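Does music make you smarter?

You may have heard a grown-up say that listening to music makes kids brainy. It's a lovely idea. Should we believe it? Let's be a bit fussy and check.

Say the Nisik school tests 20 kids who learn violin, and they beat everyone else at maths. Hooray for violins? Hold on. Maybe those kids already liked practising. Maybe they had more help at home. 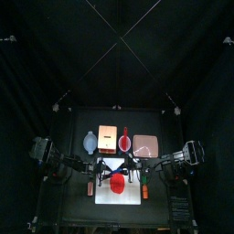 One reader from Grenow wrote in to say her maths marks went up after she started drums, so it must work. Good on her! But she also turned ten, changed teachers and got a new desk. Which one did it?

A fairer test uses lots of kids – 1000 would be nice – and picks by coin toss who gets music lessons and who gets, say, painting. Then you compare. Even then, a small difference might just be luck.

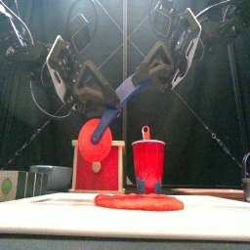
Why bother learning an instrument, then, asked another reader, if it won't help at school? Well, do you ask your soccer ball to help with spelling? Playing a tune you love is a fine reason by itself. Just be careful with anyone selling a "genius" playlist.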